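Zoswood Pick Cell P6 — mixed bar stock from an open bin
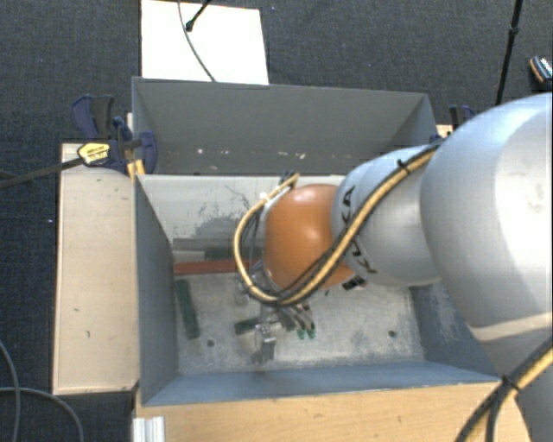 What it does

The P6 takes bar-shaped parts out of a deep metal bin, one at a time, and sets them down in a known position for the next step. It is sold as a kit for shops that already own an industrial arm. You get the gripper, the cable set, the picking software and the setup guide. The arm, the bin and the safety guarding are yours to supply.

Emptying a bin of mixed parts is one of the dullest chores on a shop floor, and a person still does it faster than any machine we have tried. We sell the P6 for the hours when you don't have a person to spare.

What it can do now

Parts that lie flat on the bin floor, or that cross one another with a free end showing, are within its range. So are bars of different colors and lengths in the same bin. The fingers are slim and have small tips, and they are meant for working close to the floor.

In our own acceptance run the cell made 3,526 picks. About 40 of them needed someone to reset the part by hand. Most of those were bars lying tight against a side wall, where the wrist runs out of room before the fingers can close.

What it can't do yet

It won't untangle parts that are hooked together. It won't sort good parts from bad ones. Polished stock gives the software trouble under direct overhead light, and a shade over the bin helps more than any setting in the menu. The last bar in a corner is still a job for a person with a long reach.

We are also asked about homes: laundry, toy bins, the drawer full of kitchen tools. The P6 is not for that. Soft things change shape when they are gripped, and an arm of this size belongs behind guarding. Conura and others are working on smaller machines, and we would wait before buying one to do the tidying.

Setting up

Fix the bin before you teach any positions. Bar clamps and a piece of scrap wood are fine for a trial. For daily use, bolt it down. Leave enough slack in the cable bundle for the wrist to turn fully both ways, then run the full turn once at low speed and watch the ties.

Specifications

Parts per bin: up to 200
Part types per job: 6
Bin: rigid, open top, sloped or straight walls
Gripper: electric, two fingers, replaceable tips
Warranty: parts only, first year

Spares and service

Finger tips and cable sets are stocked by Jurkamo. Mitsotakis-Vlachou handles installation and yearly checks. For a trial with your own parts, write to Henrike Bauerfeind in applications and send a few samples of each bar, including the bent ones. Trial places are open again from May.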